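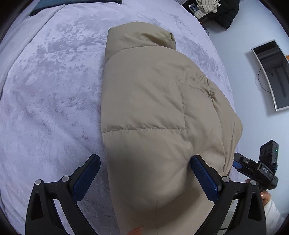
Effie McIver wrote back that the old list skipped the bedroom closets, and that the closets were where she found the trouble last spring. She asked for a line on outside walls and a line on whatever gets stored against them. Both are in below.

Pullby House, end of winter walk-through
Month: March
Unit: second floor, rear
Comments by the inspector unless marked E.M.

1. Smoke alarm, hallway
OK. Sounded on test button. Battery replaced last fall, date written on the back.

2. Smoke alarm, bedroom
Needs work. Sounds, but the base is loose on one screw. Put on the repair sheet.

3. Carbon monoxide alarm
OK. Plugged in at the outlet by the kitchen door. Please leave it there and don't use that outlet for the toaster.

4. Space heaters
One in the unit. Cord sound, tip switch works. It was plugged into a power strip. Moved to the wall outlet. Keep bedding, curtains and coats three feet away when it runs.
E.M.: Tenant says it only comes out when the furnace is slow in the morning. Still goes in the wall.

5. Electric blankets and heating pads
None in use. If one comes back next winter, lay it flat and put nothing on top of it.

6. Bedroom window
Sash opens and stays up. Lock turns. Some paint flaking on the outside sill – not urgent, but it should be scraped before summer.

7. Egress from bedroom
OK. Door opens fully. Path to the window clear.

8. Bedroom closet, outside wall (new)
Needs work. Damp spot low on the left, size of a dinner plate. No smell. Boxes were pushed tight against it. Pulled them out a hand's width and left the door open.
E.M.: Same side as last year. I'd check the gutter above before anyone paints.

9. Winter clothing and bedding going into storage (new)
Comment only. Wash or air everything first and let it dry all the way through, padding included. Feel along the seams and inside the collar, where padding stays damp longest. No sealed plastic bags in the closet until item 8 is closed. Shelf is fine, floor is not.

10. Radiator valves
Front room OK. Bedroom valve stiff, turns with effort. Skereck fitted these and should look at it on the same visit as the boiler.

11. Boiler service
Due. Last quote from Skereck was 200 for the service, parts extra.

12. Bathroom fan
Runs, weak pull. Cover was full of lint. Cleaned and tried again, a little better. Recheck in the fall.

13. Water meter
Reads 2,019. Written on the card under the sink.

14. Under kitchen sink
Trap dry on the outside. Old stain on the shelf, same outline as before.

15. Rear stairs
Handrail firm. Third tread from the bottom has a lifted nosing. Taped for now – this one comes first on the repair sheet.

16. Gutter, rear
Not inspected. Ladder was out at Forsyth. To be done with item 8.
E.M.: If the whole rear run has to be replaced, expect more than 3,000. Get a second price.

Open items: 2, 8, 10, 11, 15, 16
Copy to tenant, copy in the binder by the mailboxes.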